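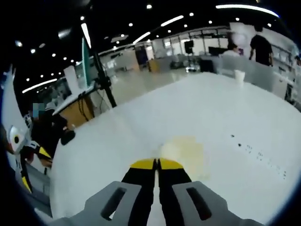
**Stain on white tabletop — is the Astent cleaner worth it?**

**grudville_gus** (original post)

I look after a shared workroom with a long white table in it. People drink coffee at it all day and leave their paper cups behind, and now there's a pale yellowish stain with soft edges, plus a trail of little dark specks off to the right of it. Dish soap did nothing to the stain. I haven't tried anything on the specks.

The Astent paste people say it "lifts any beverage mark in 30 seconds." I have trouble believing that. Has anyone used it on a white top and still had a shiny table afterward?

---

**kedesitz78**

Used it on our break table. It works fine. Two passes, wipe, done.

---

**formerly_beige**

> It works fine

Fine after how long? I did our counter with it and it looked great for a month. Then I caught the light on it from the side and there was a dull patch exactly the size of my sponge. It's an abrasive. They can call it a paste all they like.

---

**kedesitz78**

Mine has no dull patch. Maybe you scrubbed too hard.

---

**formerly_beige**

Maybe. The tub says "no effort needed," so I'd love to know what counts as too hard.

---

**mop_and_bucket**

What is the top made of? Every answer in this thread depends on that and so far it's just "white." Also, are you sure it's coffee? Pale yellow sounds more like tea, or glue, or old tape residue.

---

**grudville_gus**

No idea what it's made of, it came from Singhal with the rest of the furniture and the paperwork is long gone. Model 726 is all I have from the invoice. I said coffee because of the cups. Could be tea.

Another one, looking down the length of it. You can see how glossy it is, which is what I don't want to lose. 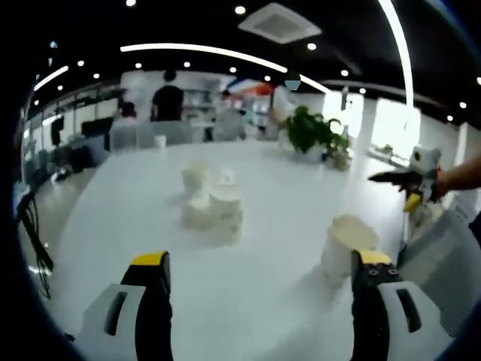 *Other part of the table, cups still out, plant at the back.*

---

**mop_and_bucket**

OK, with that much shine I wouldn't go near it with a paste. Rubbing alcohol on a soft cloth, on a small spot near the edge first. If it's glue or tape it'll probably budge. If it's tea, baking soda and water, left to sit under a damp cloth. No scrubbing.

---

**kedesitz78**

Baking soda is an abrasive too, by the way.

---

**mop_and_bucket**

Which is why I said no scrubbing.

---

**windowsill_ed**

I'd worry less about the stain and more about the cups. One, two, a little pile of them by the end of the day, and every one can leave a ring. Put a trash can next to the table and buy a pack of coasters. You can get 200 cardboard ones for not much.

And check whether the plant has a saucer under it. I can't tell from that picture. Ours leaked and left a worse mark than any drink did.

---

**formerly_beige**

Coasters in a shared room last until lunch. I've watched it happen. Trash can, yes.

I also wouldn't assume the specks and the stain are the same problem. Specks could be crumbs or pen or anything. Wipe those with a damp cloth before you buy a thing.

---

**grudville_gus**

Update, 4:30 in the afternoon. Damp cloth took most of the specks. A few stayed put. Alcohol on the stain: a bit lighter, I think, but I've been staring at it so long that I don't trust my eyes. Baking soda is sitting on it now.

Not buying the paste yet.

---

**kedesitz78**

Suit yourself. I still say two passes.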